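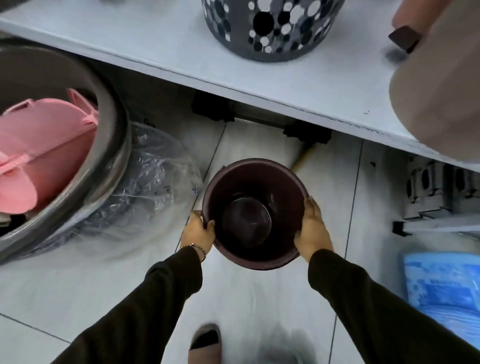 Delwood Household Skills Team, Demonstrations by Hand

Hi! I'm Alcides Londoño and I look after demonstrations on the Household Skills team at Delwood. We're looking for 13 people to come and do housewares chores with a camera on their head, so that our robot Umen has some decent human examples to learn from. If you can pull a nested bucket apart, put it back and carry another with water in it across a tiled floor, you already know most of the job.

I wear the headset myself a fair bit (I won't ask anyone to do a task I haven't done), and what we're after is ordinary handling. Pick the bucket up by the rim the way you would at home. Change your grip halfway if it feels wrong! Please don't slow down or go stiff because you think a machine would like it better. The best recordings I've had came from people who were half thinking about what to make for tea.

A session runs three hours with a proper break in the middle, and there's a kettle and usually some bikkies. You'll get a short task card, say "move the small bucket and set it down on the tiles", and you do it over and over with things shuffled around between goes. Our target is 1,200 good demonstrations across the whole group, so yes, it gets repetitive. Bring a podcast, but one earbud only please, as I'll be calling out the changes.

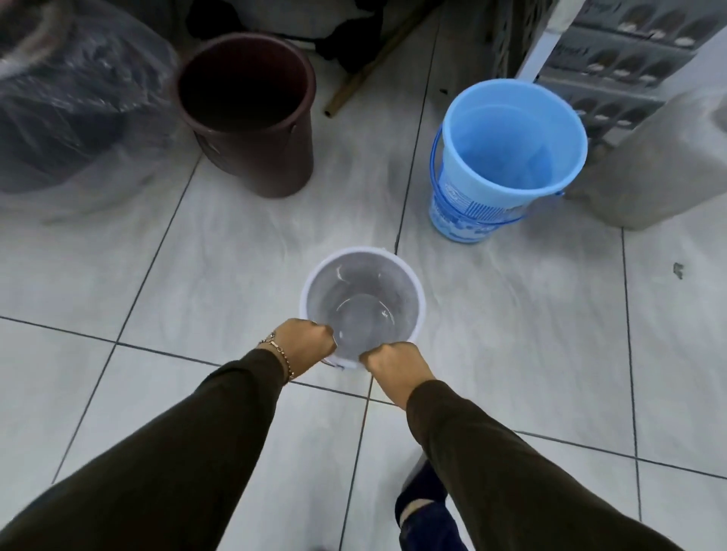 Water tasks are the ones I'm keenest to fill. Umen is fine with dry, rigid things but has next to no examples of a load that sloshes, and I'd love 550 of the total to be water carries. Wear shoes with some grip, and sleeves you don't mind getting splashed. Plain colours are best. Small jewellery is fine, just nothing that dangles past your fingers.

After two sessions you can have a go at Guzmán, our remote rig. You sit at a desk with a hand controller in each hand and drive the arms yourself through the same tasks. It's harder than it looks and most people drop things for the first hour, me included. No gaming background needed, although my colleagues on the rig will try to tell you otherwise.

Pay is $32 an hour, training time included. You need to be 18 or over, comfortable bending and lifting a part-filled bucket, and okay with your hands and forearms being recorded. Left-handers, please apply, we're badly short of you!

Sessions start in January, weekdays plus Sunday mornings from 9:30. To put your name down, fill in the Stesto form on our careers page and tell me which times suit and whether you'd like to try the remote rig.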